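Bin to bin by teleop - how many demos before it stops fumbling?
Konetar users board > Teaching by hand

rirley_fan
posted May 12, 2024
ok so been at this since April. Task is dead simple, pick whatever's in front bin, drop in back bin. Remote control the whole way, leader arm from Tradedard. 114 demos in and the policy still hovers over thin stuff like its scared of it. Spoons, forks, the paintbrush. Blocks fine.

Current mix, arm over on the cloth side:
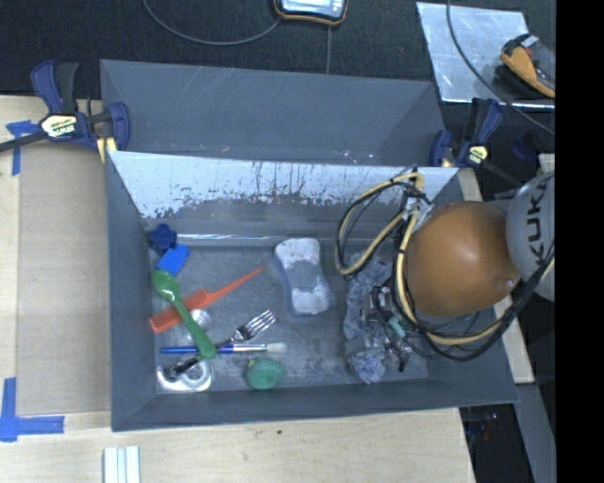 tapewright
114 is nothing for mixed clutter. We were at over 1,000 before flat utensils got reliable. And stop doing full episodes, just record the grasp.

rirley_fan
Full episodes matter tho, it has to learn the carry. Not cutting those.

Ozolins_bench
Disagree with both of you. Quantity isnt the problem, its the leader arm. You cant feel contact, so you hover, so it hovers. Guide the arm by hand for the thin items - I did 26 that way and they beat my whole teleop set.

tapewright
hand guiding puts your arm in the camera view. Policy learns your sleeve. Been there

Ozolins_bench
Replay the trajectory without you in it and record that. Takes twice as long, whatever

rirley_fan
hm. Replay with clutter though? One fork shifts and teh whole thing is off

Ozolins_bench
reset to the same layout. Tedious yes

rirley_fan
ok trying 26 on the fork only, will post numbers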